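### 6.3 Fault 354: grasp not confirmed

The Gredar controller raises fault 354 when the hand reports closure but the contact check fails. The arm holds position and the task queue stops.

**CAUTION:** Do not clear the fault with a bottle still in the hand. The fingers open on reset.

1. Set the cell to *Hold*.
2. Open the wrist view in the simulator and compare the hand with the two states below. 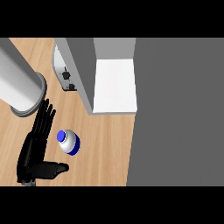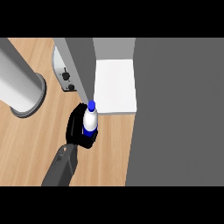 *Fig. 6-4. Wrist view in simulation: hand open beside the bottle (first), hand closed on the bottle (second).*

3. If the hand is open, load the bottle model again and repeat the approach.
4. If the hand is closed, lower the bottle to the worktop – jog only, no automatic moves – and then press *Reset*.
5. Check that the contact timeout is 200 ms. Versions of the task file before March used 505 ms, and this hid late contacts.

**Note:** If the fault returns, save the log and send it to Driss Erraji at Allonov before restarting the controller. A restart erases the log.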